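What I Learned From Eating at the Staff Canteen Every Day for a Winter

In January I started to eat lunch at the canteen of my work every day. Before this I always brought my food from home, in the same glass box, and I ate it near my desk. I was proud of my box. But my kitchen at home was being repaired, and for many weeks I had only one electric plate and a sink in the bathroom, so I gave up and bought the canteen card.

I want to write about it because I think people speak badly of canteens, and they do not look at how much work there is inside. I also was speaking badly of them. In my country, when I was a child, the school canteen gave us a gray soup and a spoon of beet, and I carried this memory for thirty years like a stone in the shoe.

The canteen at our building is run by a catering company called Nomine. They serve the offices and workshops on our side of Staltow and also the small clinic across the parking lot. One of the cooks told me they send out 3392 meals in a normal month, and 764 of these go to the clinic, where the patients have different needs and everything must be with less salt. I was surprised by this number, because the kitchen is small. Through the serving window you can see almost all of it: the big kettle, the ovens, a long steel table and the door of the cold room.

In the first week I made the mistake of a beginner. I took the thing that looked most like a restaurant dish. It was a piece of fish with a sauce and a slice of lemon. It was fine, but fish is not a good friend of the warming tray. It stands there under the lamp and each minute it becomes more tired. On the second day I stood behind a woman from the accounting office and simply took what she took, which was a stew of white beans with smoked paprika, and it was one of the best lunches of the winter.

After this I made a rule for myself: in a canteen, choose the food that likes to wait. Beans like to wait. Lentils, cabbage, braised meat, thick soups, rice with things inside it, all of them are patient. Fried food, green vegetables and pasta with cream are not patient, and if you want them, you should come at half past eleven when they have just come out from the kitchen. 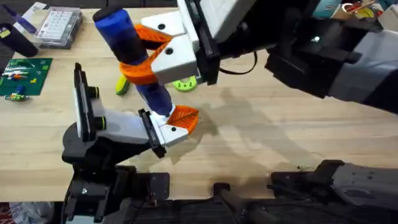
The menu was going around in a circle of 3 weeks. I did not notice it at first, but when the white bean stew came back I felt happy in a way that is a little bit silly for an adult person. I wrote the menu on the last page of my notebook so I would know when to expect it. A colleague saw this page and asked for a copy, and then another one did, and now it hangs near the coffee machine with my handwriting on it. I would have written more nicely if I had known.

Let me tell something about the soups, because I ate soup almost every day. There were always 2 of them, one with meat and one without. The one without meat was usually better. I think when a cook can't use a bone, he has to think more. There was a carrot soup with caraway, which I never met before in my life, and a split pea soup with dried mint on top. I tried to make the pea soup at home on my electric plate, and it came out like wall paint. I asked at the window what I did wrong, and the cook who was there asked me only one thing, "When did you put the salt?" I had put it at the start. She said that she puts it at the end, and also that she cooks the peas much longer than people believe is necessary. I am not sure if the salt matters as much as she thinks, I have read both opinions. The long cooking matters for sure.

Bread is the weak point. It comes sliced in bags and it is soft like a sponge for dishes. I understand why, the real bread is expensive and gets dry by the afternoon, but a good soup deserves something you can bite. By the end of February I was bringing my own bread in a paper bag, from the bakery called Mindon near the bus station. It is a dark rye with a sour taste and a crust which makes crumbs on everything. Other people at the table began to look at it, so I started to buy a full loaf and not a half one.

This is how I came to know people from other floors. When I ate near my desk I talked to the same four colleagues, and mostly about work. In the canteen the tables are long and you must sit where there is a place. I have eaten next to plumbers, a dentist from the clinic and a man who translates manuals for washing machines. Nobody was forced to talk, but bread is helpful for this. If you offer someone bread, they usually tell you what they think about it.

The translator had strong opinions about dumplings. He believed that the canteen's dumplings were made in a factory, and I believed they were made there. We went to ask. We were both a little right: the dough arrives ready in sheets, from a company called Tkachuk, and the filling is made in the kitchen in the morning. On dumpling days two people come earlier and fold them at the steel table. The potato and onion filling has a lot of black pepper, and the onions are cooked until they are really brown. I could taste that somebody stood beside that pan and did not hurry.

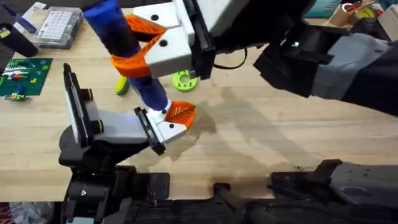 I have to speak about the bad days too, because it would not be fair to make it only beautiful. There was a "tropical chicken" with canned pineapple and a yellow sauce, and I don't want to eat it again. There was also a week when one oven was broken, and everything was boiled. The boiled week was long. On Thursday of it I bought a sandwich from the machine in the corridor, and I felt like I was doing something behind someone's back.

And there is the question of vegetables. On the salad bar they are good: grated carrot, white cabbage with vinegar, cucumbers, pickled beets which slowly repaired my childhood. But the hot vegetables were cooked too much for my taste. The broccoli could be eaten with a spoon. I wrote this on one of the small paper cards that you can put in the box next to the cash desk, and I tried to write it politely, because I know that the same pot is serving people at the clinic who can't chew so well. Some days later there was a sign next to the broccoli: "Firmer on the left, softer on the right." I don't know if it was from my card or if many people wrote the same. I took from the left side with great pleasure.

About money, since someone will ask. The canteen lunch cost me more than my glass box, this is clear. But I was calculating my box wrongly for years. I was not counting the vegetables that died in the drawer of the refrigerator because I had a plan for them and then I was tired. I was not counting also the chocolate at four in the afternoon, which I bought because the box was too small. When I eat a plate of beans and soup at noon, I don't want the chocolate. Well, I want it less.

I noticed too that I cook differently in the evening. Before, the dinner had to be the important meal, and I was often angry with it because I came home late. Now in the evening I eat an egg, or yogurt with some fruit, or the rest of the rye bread with cheese. The kitchen was finished in the middle of March and I have a beautiful new stove with an oven that closes properly, and for the first days I was almost not using it. Then on a Saturday I made a very big pot of white bean stew.

I will write down how I make it now, as well as I understood from the window. Soak the beans overnight in a lot of water. Cook them in new water with a bay leaf and half an onion until they are soft, but still have their shape. In another pot, fry the other half of the onion slowly in oil with a carrot cut small, and when it is golden, take the pot away from the heat before you add the smoked paprika. Paprika burns in a few seconds and then it is bitter, and you can't repair it. Stir, add two spoons of tomato paste, put the pot back on the heat and add the beans with enough of their water to cover them. Let it cook on a small fire for at least forty minutes. Salt at the end, if you believe the cook. A little vinegar also at the end. It is better the next day and even better the day after.

I still have the canteen card. I go three days in the week and on the other two I bring the glass box, usually with something I learned there. Next week is the carrot soup with caraway again, according to my page near the coffee machine, and I already asked the translator to keep me a place, because I have a phone call until noon and on carrot soup days the line goes until the stairs.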